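Subject: Re: [lab-automation] Budget for the second half, grippers and bins
From: Ho-yin Chu

Dear all,

Thank you for the comments from Wednesday. I answer below the part that was quoted to me.

> Before we sign with Horuron I would like to see one budget, not two.
> Can the sorting cell stay with the present grippers until February?
> And why is there a line for bins at all? Bins are cheap.
> Kong

The present grippers can stay. In the sorting cell both arms use the black two-finger type, and for lids and round containers it is enough for us. I propose that we buy one spare gripper and one set of finger pads, and move the rest of that money to the service contract.
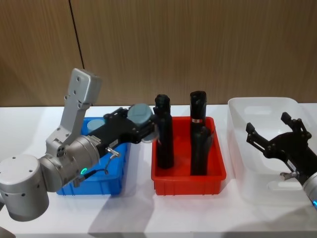
The spare should be ordered first. Horuron gave me a delivery time of 3 weeks, but the quote (number 1822) does not include the cable, and I had to ask for it separately. Please do not approve the quote before the cable is written in it.

About the bins. One bin is cheap, I agree. But we want every station to have the same layout – blue, red and white from left to right – and the stations at Ivano have bins of other sizes. If the depth is different, all the place positions must be taught again, and this costs us more hours than the plastic. I asked for 200 bins in one order so that all are from the same mold.

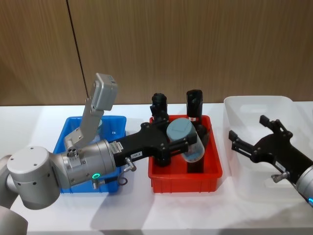

I would also keep 500 dollars for brackets and small fittings. Last year we had no line for these and I paid twice from the travel money, which accounting did not like.

The Nirneo software license is still open. They offer one price per arm and another price per cell. With two arms in each cell the second is better for us, but I don't have it on paper yet.

So the one budget would have the spare gripper with pads, the service contract, the bins, the small parts and the license. I will put it in the shared folder when Nirneo answers. Kong, is it OK for you if the license stays as an estimate until then?

Best regards,
Ho-yin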